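Self-pub / Page count and trim size for a fantasy novel??

inkandember
2024-04-21
ok so formatting the paperback of Fledow this week, my first. At 5x8 it comes out to 658 pages. Is that insane. Printer quote went up a lot and my spine looks like a brick. Thinking of splitting it in two but the midpoint is not a clean break, there's a siege going on

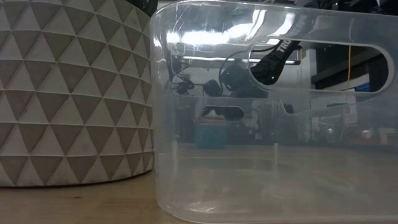
Does going up to 6x9 change the page count much?
Quite a bit, mine dropped by about 300 once I fixed the margins too. Font size matters just as much.

— ladi_obi

marrowgate
Split it. Readers of a new author won't pick up a doorstop. I did two books out of Adugna in February and the second one sells fine

inkandember
but did people complain about the cliffhanger? thats my worry

marrowgate
a few. One two-star review. They still bought book 2

ladi_obi
Disagree with marrowgate, sorry. If the siege is the middle then the middle is the siege, don't cut it in half for a printer. Go 6x9, drop to 11 pt, tighten the leading a little and see where you land. Also check your chapter starts — if every one is forced onto a right hand page you're paying for a lot of blanks.

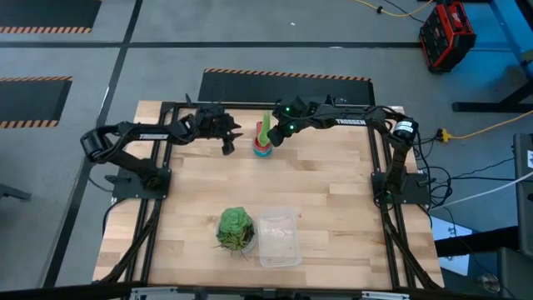
And get a proof copy before you set the price. I skipped that on Rolusbridge and the gutter ate the ends of the lines, whole first batch. Eduard Malý did my interior the second time round, worth every cent

marrowgate
11 pt is small for older readers imo

ladi_obi
depends on the font

inkandember
ok trying 6x9 tonight, will post teh new count. not splitting yet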